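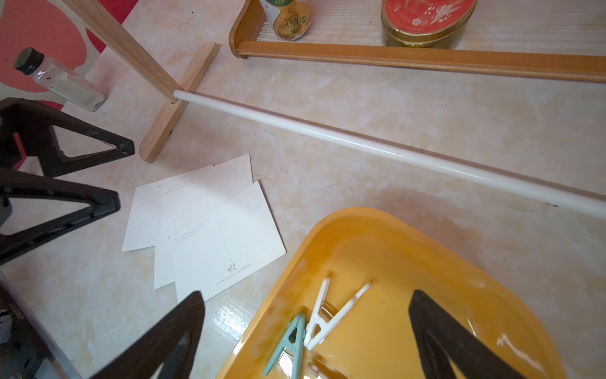
Tianyou Tan wrote in after the last page to say that drying cards flat on a towel never worked in his kitchen, the edges curled every time, and could we please do something on hanging them up instead. He also asked whether the string has to be tight.

It does, fairly. More on that further down. I had been meaning to write up the small drying line anyway, as it gets used in our house for a lot more than cards.

Home Kitchen Laundry Paper and Desk Workshop Archive

Apr 7, 2022
By the Household Page

A tabletop drying line is two uprights on feet with a string between them. You can buy one or put one together in an evening. Mine is the second kind. The posts came from the offcut bin at Lodska, and the feet are cut from the same wood with the ends rounded over so they don't catch on a sleeve. If you are making your own, cut the feet longer than you think you need. A line with a few damp cards on it will pull the posts inward, and a short foot lets the whole thing lean.

What to use for string

Thin twisted cotton is good. It has enough tooth that a clothespin stays where you put it. Fishing line and smooth nylon are strong but the pins slide to the middle and everything ends up in a bunch. Jute sheds, and you will find bits of it stuck to anything with wet paint on it.

Tie one end with a knot you don't plan to undo. On the other end use a knot you can slide, or wrap the string a few times around the post and tuck it. Cotton goes slack after a while and you will want to take it up again. For cards, pull until the string hardly dips when you hang one from the middle. For herbs it can be looser.

I buy string on a 300 foot roll and keep it in a jar with a hole in the lid.

Clothespins

Test the pins on a piece of scrap before you use them on anything you care about. Some leave two little dents, and a strong spring will mark watercolor paper even when it is dry. The plain plastic ones with a flat jaw are kinder than the ridged wooden ones. If all you have is ridged, fold a slip of paper over the top edge of the card and pin through that.

Keep the pins in a shallow tray next to the line. I used a mug for years and it was a nuisance, the pins lock together and you pull out four to get one. A tray with a low side lets you pick one up with one hand while the other hand holds the card. Put the light colored pins on pale cards if you are worried about dye. I had a red pin leave a pink smudge on a damp envelope once. Green ones have been fine so far but I would still not leave any colored pin on wet paper overnight.

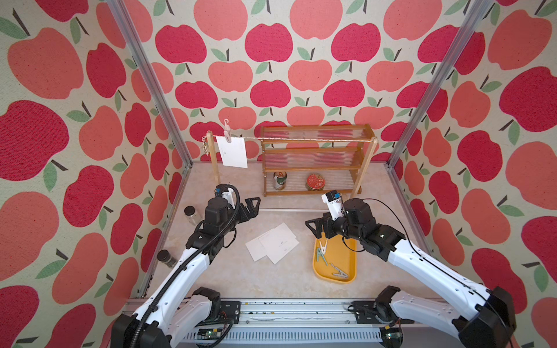
Hang each card by the top edge, one pin in the center for a postcard, two pins for anything larger. Leave a finger's width between cards so that air can get through. If the line is full, stop and let the first lot dry before you hang more. Doubling up two cards under one pin saves space but they stick together, and the one in back takes twice as long.

Work from one end. Start at the left if you are right-handed, so your arm isn't reaching across wet ones to get to the empty string.

The stack of cards waiting its turn should be on a clean, dry part of the table, away from whatever you are painting or rinsing with. Square it up when you are finished. While you are working, a loose stack is easier to pick from than a neat one.

Drying times

These are from my own kitchen, with the window open a little.

Postcard with a light wash: 20 minutes
Heavy watercolor on thick card: a couple of hours
Ink stamp on glossy stock: leave it until the next day
Pressed labels soaked off jars: overnight, then under a book

If a card still curls after it is dry, put it face down on a sheet of plain paper, cover it with another sheet, and weight it. A cutting board does the job.

Other things to hang on it

Rubber gloves, by the cuff, fingers down. Wrung-out tea bags if you save them for the garden. Small herb bunches such as thyme and oregano, tied first and then pinned by the tie. Recipe cards you are cooking from, which keeps them off the wet counter. Freezer bags, rinsed and turned inside out, with one pin on each side of the opening so it stays open.

Lace and fine socks can go on too, but put a towel under the rack.

Trays on a marble or marble-look top

A tray will save the surface from most things. Wooden trays should have dry bottoms before you set them down, or you get a ring. For trays that slide, cut a square of rubber shelf liner and put it under the middle. Shelf liner from Grorelis and from Zheng both held up for me. The Lonine kind went sticky in the summer and had to be scraped off with an old card.

Small glass bottles

Rinse, shake, and dry them with the cap off. A bottle that is capped while damp will smell by the weekend. If there are specks stuck to the inside, put in a spoonful of dry rice and a little warm water, cap it, and shake hard. Tip it out through a strainer. Do the cap separately, the threads hold more than you'd expect. Leave an old label on until you have decided what is going in next, then soak it off in warm water with dish soap. Cooking oil takes care of the glue.

Storing the line

Take the pins off. Leave the string on. Stand the posts side by side and wrap the slack around both, then slide it in beside the cookie sheets. Wipe the feet first if they have been in anything wet.

Next time: getting candle wax out of a tablecloth, and a reader's question on sharpening kitchen scissors.

Previous Next Back to Paper and Desk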